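Setting up your Cletetti folding worktop
Section 2: Getting it level and ready to use

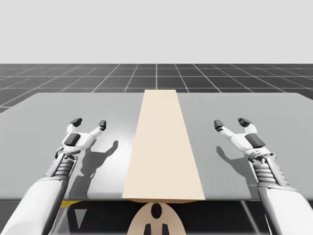
Before you start

Right, so you've got everything out of the box and you've done the bit in Section 1 where you check the bolts (if you skipped that, go back, I'll wait). I'm Declan Madigan and I write these guides for Morside, mostly on my own kitchen floor with the parts all round me, so the order of the steps is the order that worked for me after a few goes.

You'll want a spirit level, the hex key from the little bag, a pencil, a soft cloth and a cup of tea. A second pair of hands is handy for step 3 but I've managed it alone with a chair.

Give yourself an evening for it. The first one I built took far longer than it should have, mainly down to me putting the hinges on upside down!

Setting the legs

1. Lay the top face down on a blanket or an old duvet. Don't use the cardboard from the box, there are staples in it and they will find your nice surface.

2. Slot each leg into its bracket until it clicks. If it won't click, turn it a quarter turn and try again. The legs are all the same, so don't go hunting for a left one and a right one like I did.

3. Turn the whole thing the right way up. Lift it by the long edges and never by the legs, which aren't fully tight yet.

4. Put it where it's going to live. Do this now, before you level it. Floors are funny things and one that's dead flat by the window can be well out by the door.

5. Lay your spirit level across the short side first, then the long side. Screw the feet in or out until the bubble sits in the middle both ways. I do one foot at a time, check, and then do the next, otherwise I end up chasing it round and round.

6. Tighten the leg bolts with the hex key. Firm but not daft. If the key starts to bend you've gone past it.

Note: on carpet the feet will sink a bit over the first week or two. Check the level again after that and you shouldn't need to touch it for ages.

Fitting the catch

The catch stops the worktop folding up while you're using it, so please don't leave this until later.

7. Find the Doherty catch (it's in its own paper bag, stapled to the instructions for the wall hook) and hold it against the two pilot holes under the front edge.

8. Start both screws by hand, then tighten them a little at a time, swapping between them. Push the catch across. You should hear a good solid clunk.

CAUTION: keep your fingers out of the hinge side when you test the fold. It shuts quicker than you'd think. Keep children and cats away too while you're doing this bit.

If the catch feels stiff, rub a dab of candle wax along the sliding part and work it back and forth. I wouldn't use oil. It goes gummy and picks up fluff, and I spent most of one April cleaning that out of mine.

First wipe-down

The top has a thin film of packing dust on it when it's new. Wipe it with a damp cloth and a drop of washing-up liquid, dry it off, and leave it overnight before you put anything heavy on it. After that, a quick wipe when you're done for the day is plenty. Bleach and scouring pads will dull the finish, and so will those melamine sponges (lovely on trainers, horrible on this).

For glue spots, warm water and patience. If it's Gunetex wood glue, let it go rubbery first and then roll it off with your thumb, it comes away in one piece and is oddly satisfying.

Still wobbly?

Nine times in ten it's one foot that isn't touching the floor. Press down on each corner and the one that gives is your culprit. If they're all touching and it still rocks, loosen the leg bolts, give the top a gentle shove from the side so the legs settle, and tighten them again.

If you need a spare foot or bolt, ask for parts pack 264 and we'll post one out. The wall hook is next, in Section 3.

Guide last updated 10/11/23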